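4.2 Collecting the bag-packing demonstrations

I'll spend longer on this part than on the network, because I think it matters more. The policy described in Section 3 is plain. Most of what separates our good runs from our bad ones came from how we recorded the people, and I changed my mind about that several times along the way.

The first recordings were made at Padamberg with full teleoperation. An operator stood behind the robot, watched a screen and drove both arms. I had high hopes for this setup! The data were in the robot's own joint space, so nothing had to be retargeted, and every demonstration was by definition something the robot could physically do. But packing a soft bag that way is miserable. The operator can't feel the fabric, so they pull too hard or not at all, and the whole bag slides off toward the edge of the table. Our operators got slower as the session went on, and they began avoiding the hard parts of the task, picking the easy objects first and leaving the awkward ones for whoever came next. A policy trained on those recordings learned the same habit (it would hover above the bag opening for ages and then drop things near it).

So we moved to what we call the Poulain rig, which leaves the robot out of the recording session entirely. The demonstrator wears the sensing on their own body and packs the bag with their own arms. One hand works a hand-held gripper whose jaws match the ones mounted on the robot. The other hand stays a hand, in a thin glove, and does the job that the second robot arm will have to do later, mostly holding fabric out of the way. We went back and forth on whether to put a gripper in both hands. In the pilot we tried it, and people found the two-gripper version nearly as frustrating as teleoperation, at least with bags. Holding a floppy opening is where fingers really earn their keep, and I wanted to see what good holding looks like before asking a machine to copy it.

Each wrist carries a sensor box on a strap, and the head camera sees whatever the demonstrator is looking at. We calibrate at the start of a session by having the demonstrator touch both wrists to a fixed block, and again whenever a strap is moved. Figure 4 was recorded with the setup as we ended up using it.
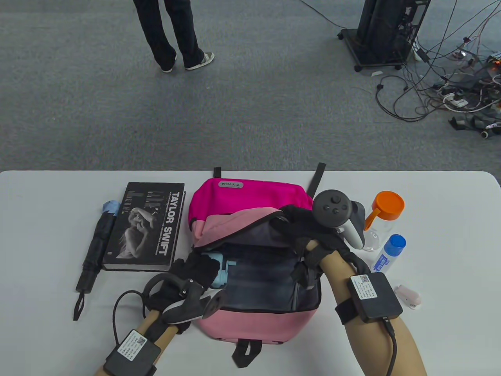 Figure 4. Bag packing with the Poulain rig, head camera view. Left: hand-held gripper. Right: gloved holding hand with controller. Both wrists carry a tracked sensor box.

The division of labor between the two arms turned out to be the most useful signal in the whole dataset, and we nearly threw it out. Our original plan was to train on the gripper arm alone and script the other one: grab the rim, lift, stay put. Look at what the gloved hand is doing in Figure 4, though. It has hold of the upper right edge of the backpack while the gripper is inside the opening, and the two arms come at the bag from opposite sides. Across our recordings that holding hand is hardly ever idle. It gives a little as the gripper goes in, it follows the rim when the bag shifts, and it often tightens just before the gripper opens. None of this was in our instructions to the demonstrators. We only told them which hand was for holding. When I scripted the holding arm with a fixed pose, the gripper arm had to make up for all of that missing motion, and it mostly failed by catching its jaw on the lining.

We therefore treat the holding hand as a full second action stream. Its position and orientation come from the wrist tracking, smoothed over a short window, and its grasp state comes from a button press on the controller mounted above the hand. The button is the one piece of the rig I'm still not happy with. Demonstrators have to remember to press it when they take hold of the fabric and press it again when they let go, and people forget, especially when they're concentrating. We went through the recordings afterward and fixed the missed presses by hand. It was slow, boring work, and I would gladly trade it for a pressure pad in the glove.

Objects and layout. Each session uses one bag and a handful of everyday things laid out on both sides of it. We chose the things to be annoying in different ways. A hardcover book is rigid, flat and almost as wide as some openings, so it has to be tilted on the way in. A folding umbrella is long and has a strap that likes to snag on the jaw. Small bottles roll. We did not fix the starting positions. The demonstrator puts everything down however they like at the start of a recording, with one rule, that the bag goes in the middle and stays within reach of both hands. I was worried this would give us lots of near-identical layouts, and for a couple of demonstrators it did, so we asked those people to swap sides halfway through.

We also left the room alone. The sessions ran in a working lab, with cables on the floor and people walking past, and we made no attempt to screen any of it off. A colleague's legs show up beyond the table in Figure 4, and equally ordinary interruptions run all through the data. We had a short argument about cropping the head view down to the tabletop. In the end I kept the full view for training and ran the cropped version as an ablation (Section 5.3). The full view did slightly better on the robot, which surprised me, although the gap is small enough that I wouldn't build a theory on it.

Instructions to demonstrators. These were kept to one page. Pack everything, one thing at a time. Use the gripper for picking up and the gloved hand for holding. If you drop something, pick it up and carry on. That last line did a lot of work for us. In the Padamberg data we had asked operators to restart after a drop, and the resulting policy had no idea what to do when something slipped. With the Poulain rig we kept every drop and every fumble. The policy trained on them will go back for a fallen bottle without any special recovery code — the first time I watched it do that I made everybody in the lab come over and look.

What we kept. The final set has 1,000 demonstrations. We discarded a recording only when tracking was lost on one of the wrists for long enough that we couldn't fill the gap, or when the head camera pointed away from the table for most of the run. We did not filter by speed or by neatness. I tried a filtered version early on, keeping only the tidy recordings, and the policy got worse at everything except the easiest bag. My guess is that the messy runs hold most of the useful variety in how fabric folds and collapses, but I haven't tested that properly and the reader should take it as a guess.

From the recordings to the robot. The gripper stream maps over with little trouble, given the matching jaws. The holding stream is harder. A human hand can pinch a rim between thumb and two fingers and slide along it, and our second arm has a parallel gripper that can do neither very well. We keep the hand's wrist path and replace its grasp with a single pinch at the point where the thumb would be, offset inward by 2 cm. That offset was tuned on one bag and then left alone for all five. It's crude. On stiff bags it works nicely, and on the two softest ones the pinch sometimes slips off the rim partway through, which accounts for a good share of the failures listed in Table 2.

There is also a mismatch in viewpoint that I should own up to. The demonstrator's head moves all the time. They lean in to look down into the opening, then lean back to find the next object. The robot's head camera is on a fixed mount. We augment the training views with random shifts and small rotations to cover part of this, but no augmentation will let a fixed camera peek inside a bag. Once the jaws go in, the robot is working mostly from its wrist poses and its memory of the last few steps. People seem to manage with very little view of the inside as well, and going by touch is probably the reason, so I'd put touch sensing ahead of a moving head if I had to choose one upgrade.

4.3 Evaluation protocol

We evaluate on the Trurkwood platform, using five bags, none of which appears in the training set. Each policy gets 100 trials, split evenly across the bags. A trial counts as a success when every object is inside the bag and the bag is still on the table. Partial packing is reported separately, with the number of objects inside at the end. We gave each trial a limit of 5 minutes, and a person resets the table between trials from a printed layout sheet, so every policy faces the same starting positions.

We compare four versions: the teleoperation policy from Padamberg, the gripper-only policy with the scripted holding arm, the two-stream policy without drops in the training data, and the full two-stream policy. All of them share the Triltley backbone and the same training budget. I would have liked a fifth comparison with a gripper in both of the demonstrator's hands, but the pilot produced too few usable recordings to train anything I'd trust.

One warning before the numbers. The person doing the resets could see which policy was running. The layout sheets limit how much that can matter, but a bag is a soft thing and there is always some freedom in how it gets put down. We repeated one bag with the policy order hidden from the resetter and saw the same ranking, and those trials are listed apart from the main results in the appendix.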